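Shared workshops deserve a fixed place in municipal budgets

The case for public libraries was settled long ago. The case for public workshops has yet to be made with the same confidence, and councils continue to treat them as a passing enthusiasm, funded for a year and then left to find their own way.

Brondale offers a useful lesson. Its workshop opened with two years of support and received 1,549 visits in its first twelve months. Residents came to mend chairs, sharpen garden tools and learn how to replace a plug. When the grant ended in August, opening times fell to eight hours a week, and those in regular employment could seldom attend.
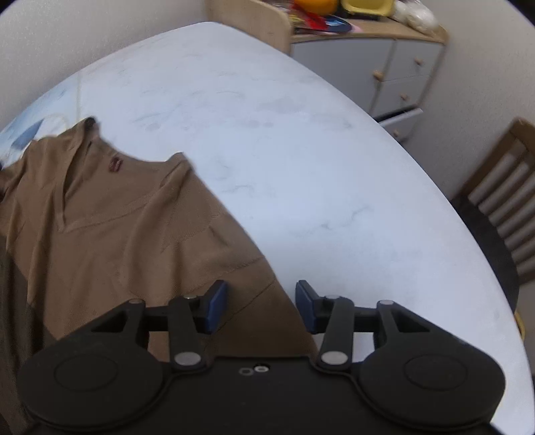 Such reductions are usually presented as savings. They should be seen as a transfer of cost. A household that cannot repair a lamp must buy another, and the council must then dispose of the first. Marlies Grabner, who advised the neighbouring district of Flunddale on waste, has argued that repair belongs in the same budget as collection. We agree with her, although we would go further and place it beside adult education.

It is sometimes objected that private repair shops would suffer. The experience of Flunddale suggests otherwise. Iman Hegazy, whose shop stands two streets from the workshop there, reports that customers now arrive with a clearer idea of what is wrong and what a fair price might be. 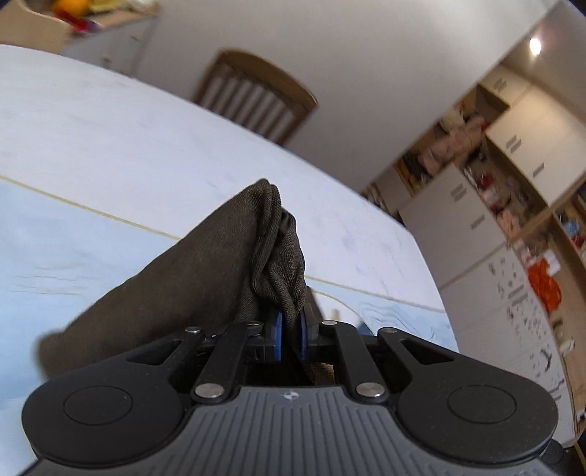 Black linkage arms with silver pivot pins, above a ridged grey grip.

Councils should therefore commit to permanent funding, evening opening and at least one paid instructor for each site. Charges for materials may be reasonable. Charges for entry are not, and we would ask members to reject them when the matter next comes before the council.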